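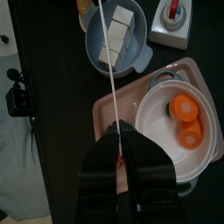

水色の器に並んだ、お豆腐みたいな白い四角が四つ。

ままごと道具の貸し出し棚、ファナルデイルで始まりました

8/6/20

ファナルデイルの商店街に、ままごと道具だけを貸してくれる棚ができました! 場所は文具と雑貨のお店「フォルコラ」の奥、前は包装紙のロールが立ててあった一角です。開店時間に合わせてのぞきに行くつもりが、うっかり開く前に着いてしまい、シャッターの前でしばらく立っていました。楽しみにしすぎです。

棚の名前は「ゴウヴェイア」。どこかの地名かなと思って聞いたら、店主のデオリンダ・エンリケスさんが子どものころに飼っていた犬の名前だそうです(棚に犬の名前をつける人に初めて会いました)。札にはちゃんと「ゴウヴェイアの棚」と手書きしてあります。

並んでいるのはおもちゃの食べものと食器で、数えて台帳につけてあるのが416点。野菜、魚、パン、目玉焼き、おにぎり、それからお皿やお椀やフライパン。エンリケスさんが4月から少しずつ集めてきたもので、お客さんが持ってきてくれた分もかなりあるとのこと。同じにんじんでも作ったところが違うと色も太さもまるで違っていて、にんじんばかり入ったかごを見ているだけで、けっこうな時間がたってしまいました。

私がいちばん気に入ったのは、上の写真の水色の器です。横に平たい取っ手が出ていて、まわりは丸っこくて、中に白い四角を入れるともうお豆腐にしか見えない。水色と白だけなのに、なんだか涼しそうじゃないですか。夏のおやつの時間にこれが出てきたら、私はうれしいです。黒っぽい机に置いたときの色の映え方もよくて、家に帰ってから自分の食卓が薄い木の色なのをちょっと残念に思いました。

エンリケスさんによると、白い四角は子どもによって何にでもなるそうです。

「お豆腐って言う子が多いんですけど、角砂糖の子もいるし、氷の子もいます。おもちだって言い張って、ずっとのばそうとしてる子もいましたよ。こっちが先に名前をつけちゃうと、その通りにしか遊んでくれなくなっちゃうから、台帳にも『白・四角』としか書いてないんです」

そう言われてから台帳を見せてもらうと、本当に「白・四角」「黄・丸・穴あき」「緑・長い」という調子で、何の食べものかはどこにも書いてありません。「緑・長い」はきゅうりかねぎか、ずいぶん考えました。現物を出してもらったらアスパラガスで、二人で笑ってしまいました。

借り方は簡単です。最初に預かり金として1,000円を渡して、好きなものを紙袋ひとつ分えらぶだけ。預かり金は返却のときに戻ってきます。期間は18日間で、延長したいときは電話でいいそうです。なぜ18日なのか聞いてみたところ、二週間だと短いと言われ、三週間だと忘れられたから、という答えでした。なるほど。

なくしてしまったときは、正直に言ってくれればそれでいい、とのこと。ソファのすき間から出てきたら、そのときに持ってきてください、だそうです。

返ってきたものは店の流しで洗って、布の上に広げて乾かしてから棚に戻しています。私が行ったときも、ちょうど前日に返ってきたお皿を拭いているところでした。布でできた食べものは洗うと形が変わってしまうので、今のところ棚には置いていないそうです。フェルトのいちごを寄付したいという方は、いったん電話で相談してください。

それで、ちょっと面白かったのが組み合わせの話です。棚には「献立カード」というのがあって、借りた人が何と何を一緒に使ったかを書いて残していけるようになっています。読んでみると、これが本気なんです。「冷ややっこ、目玉焼きのせ」「パンとパンのサンドイッチ(中身もパン)」「魚のケーキ」。魚のケーキには次に借りた人が「うちでもやりました、ろうそくはきゅうりがおすすめ」と書き足していて、こういうやりとりがカードの裏まで続いていました。字を書けない小さい子は絵でいいことになっていて、ぐるぐるの丸だけのカードは、エンリケスさんの見立てではラーメンです。

私もせっかくなので、姪のために一袋借りてきました。入れたのは水色のお椀、白い四角、レタス、それからやたら大きいえび。えびは完全に私の趣味です。姪は白い四角を見てすぐに「おとうふ」と言い、お椀に一列に並べて、ひとつずつ箸でつまもうとしては落としていました。四角いものって、つまむとき向きが大事なんですね。角と角ではさもうとするとつるっと逃げるし、面をきちんとはさむと持ち上がる。途中から私のほうが夢中になって、姪に「かわって」と言われる始末でした。

えびは一度も使ってもらえませんでした。次は借りません。いや、やっぱり借りるかも。

棚のこれからについては、隣町のスターネスからも問い合わせが来ているそうです。あちらの図書室のすみに小さい棚を置けないかという相談で、まだ決まった話ではないとのことですが、もし実現したらファナルデイルで借りてスターネスで返す、ということもできるようにしたいと言っていました。袋を持ってバスに乗るのが大変、という声はたしかにありそうです。

今いちばん足りないのは、ふた付きの鍋だそうです。ふたがあると中身を隠して「さて何でしょう」ができるので人気があり、戻ってきてもすぐまた出ていくとか。おうちに使っていないおもちゃの鍋がある方、ふただけでも歓迎だそうですよ。逆に、りんごはもう十分あるので、しばらくお休みとのことでした(見せてもらいましたが、本当にりんごだらけです)。

棚はフォルコラの営業時間中ならいつでも見られます。借りないで眺めるだけでもかまいません。入口から入って、便せんの売り場を通りすぎて右奥。足元のかごに大きいもの、上の段に小さいものが入っています。小さなお子さんが口に入れそうな大きさのものは大人の目の高さに上げてあって、そこから出したいときはお店の人に声をかけてください。

駐車場はありません。自転車はお店の横に停められます。

シェア 763　コメント 5

コメント

みかんの皮
先週行きました! うちの子は白い四角を「せっけん」と言って、お椀ごとお皿洗いごっこに使っています。ごはんは出てきません。

ねぎ多め
「緑・長い」で笑いました。ねぎだと思って読んでました。

すずらん通りの者
返すのは本人でなくても大丈夫なんでしょうか。おばあちゃんに頼みたいのですが。

　＞この記事を書いた人
　　お店に確認しました、袋に入っている貸し出し札も一緒なら、どなたでも大丈夫だそうです!

kotori
実家に鍋のふただけあります。本体は行方不明。今度持っていきますね。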